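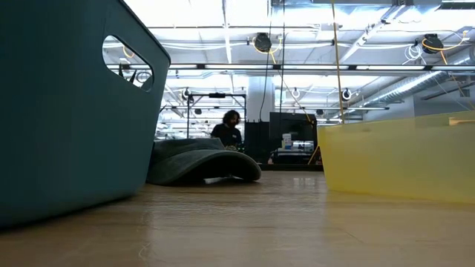

2/ Cap sort-out, continued. Teal basket is for keeping, yellow one is for the charity shop. I've got a floppy dark green one on the table that I can't decide about and it's taken up more of my Tuesday than my actual work has.

3/ Lahcen Naciri (cap man, owns 100 of them, no shame) says never stack them inside each other or the crowns go flat. Well, too late for half of mine!

4/ Current position: a dark blue denim-looking one is in the teal, the yellow is completely empty. So much for being ruthless.

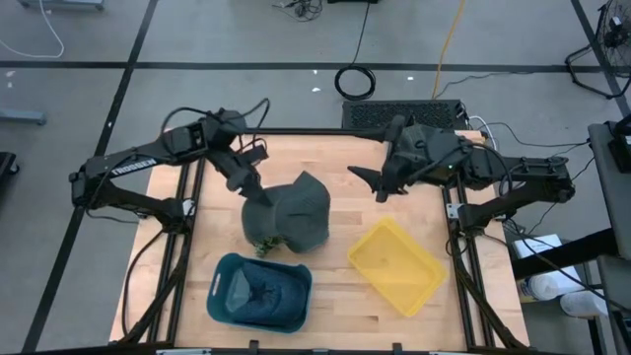 Anyway I did try the "have you worn it since August" test and it's hopeless, I just start remembering nice days out.

5/ Does anyone wash theirs by hand? Lukewarm water and a nail brush is my method, then dry it over a bowl. Peak always ends up a bit wonky though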